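To: floor-changes list
From: Hélder Fonseca
Subject: Re: Lockers, shift swaps and the gripper hours

Answering the questions from Mackay below, and two that came to me off list.

> We have had the gripper work at our site since March and people here
> are asking what the rules are. Is it a separate job or part of the
> packing job? Who picks? And if I spend half a shift on demonstrations,
> does my pick rate for that day still count against me? Our lead
> says one thing and the notice by the time clock says another.
> Also, is it true Mirdale is losing the second packing line?

First, the job itself. At Mirdale it is part of the packing and returns job. There is no new title and no new pay grade. You get the same hourly rate plus the training supplement, the one people already got for showing new hires around. I asked for a separate grade and Jollovier said they would look at it after the first contract period. I have nothing in writing on that.

Who picks: sign-up sheet, then seniority if there are too many names. We have 8 places per shift and more than 119 people have put their names down at least once. Nobody can be assigned to it without signing up. If your lead is assigning people, send me the shift and I will raise it with Reter, who run the scheduling for both sites.

On the pick rate, the notice is right and your lead is wrong. Hours on demonstrations come out of the calculation completely. Write the start and end time on your sheet yourself and keep a copy. We had three people whose hours were left in by mistake and it took two pay periods to fix.

We do the tasks in ordinary parts of the building as well as on the packing benches. Doors, lockers, counters, shelves. You hold one gripper in each hand and do the thing the way you would normally do it, only slower. The locker tasks are harder than they sound because the keys are small and the jaws are wide.

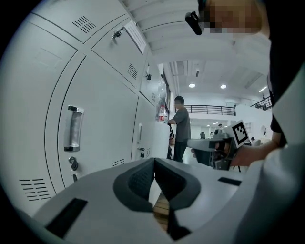 Demonstration work by the lockers at Mirdale, one gripper in view along the bottom and a second on the right.

The physical side needs attention. I did 360 minutes over two shifts and my forearms were sore the next day. The grip is a squeeze with the whole hand and you repeat it all the time. We now have a limit of two hours in a row and then you change to something else. Mackay should ask for the same. Please report wrist or thumb pain the normal way, on the injury form, even if it seems minor. Two people at our site did not report and then had trouble getting light duty.

About the second packing line. It is not closing this year. What the company has told us is that the robots will first take over the returns bins at night, where we have trouble filling the shift anyway. There are 258 of us at Mirdale and they say the number stays the same until the contract is up. After that they will not say. I told them plainly that people are being asked to teach a machine parts of their own job, and that they want to know what job they will have when it has learned. The answer was that there will be work in loading the cells, clearing jams and checking what the machines put aside. The jam clearing needs a lockout course, and so far that course only runs on day shift. The night crew should have it before anyone else. That is the main thing I am pushing on now.

Last point, on recordings. If you do not want to be in them, tell the lead before the session starts. You do not have to give a reason.

If someone at Mackay can send me the text of the notice by your time clock, I will compare it with ours before the next call with Reter.

Hélder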